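Gilville Tenants' Association Newsletter
November

Household Sorting and Linen Collection to Continue Through the Winter

The Gilville Tenants' Association is pleased to confirm that the household sorting program will continue through the winter months. The program assists residents in clearing shared living areas, with particular attention to bedding, paper goods and packaging. Residents have asked for clearer guidance on preparing a room before a visit, and the following has been approved for general use.

Living rooms tend to collect items from every other part of the home. Blankets come down from the bedroom, school papers are set on the sofa, and shopping is unpacked wherever there is space. Residents are asked to begin with the seating and to work outward from there. Books and papers should be separated from cloth before either is put away, as papers folded into blankets are often sent to the laundry by mistake.
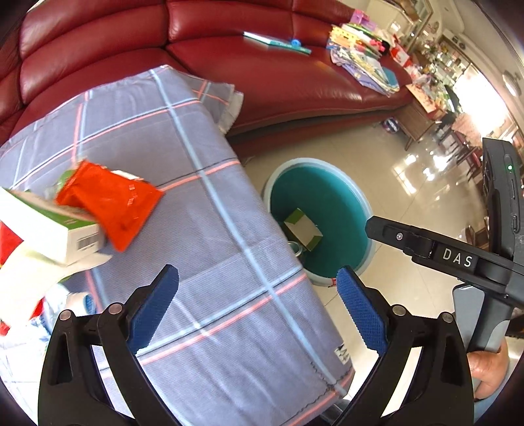
Blankets and sheets offered for donation should be clean, dry and folded. Sewn-in labels should be left in place, as the receiving organization uses them to set washing temperatures. Plaid and patterned items are welcome, and sets need not match. Electric blankets, pillows and foam cushions cannot be accepted at this time.

Plastic bags and food packets should be gathered into a single bag before the visit. Cardboard boxes should be emptied and flattened. Residents who wish to keep a box for a return or a warranty claim should write "keep" on the side in large letters.

Leather furniture should be wiped with a soft, slightly damp cloth once it has been cleared. Household sprays should not be used on leather unless the maker's instructions allow it. The Association cannot arrange for the removal of sofas or other large furniture under this program. Requests of that kind should be sent to Hafiz Hartono at the building office.

Last season 431 blankets and sheets were collected from the Drolta and Rezaei buildings. The goal for the present season is 900. Darlene Després will again oversee the linen room, and Kirsten Lachance will take bookings for home visits. Each visit is carried out by 2 sorters and must be booked at least 6 days in advance.

The linen room is open on Saturday mornings. Donations may not be left in the hallway outside opening hours. Booking forms are available at the front desk of each building and should be returned to Ms. Lachance.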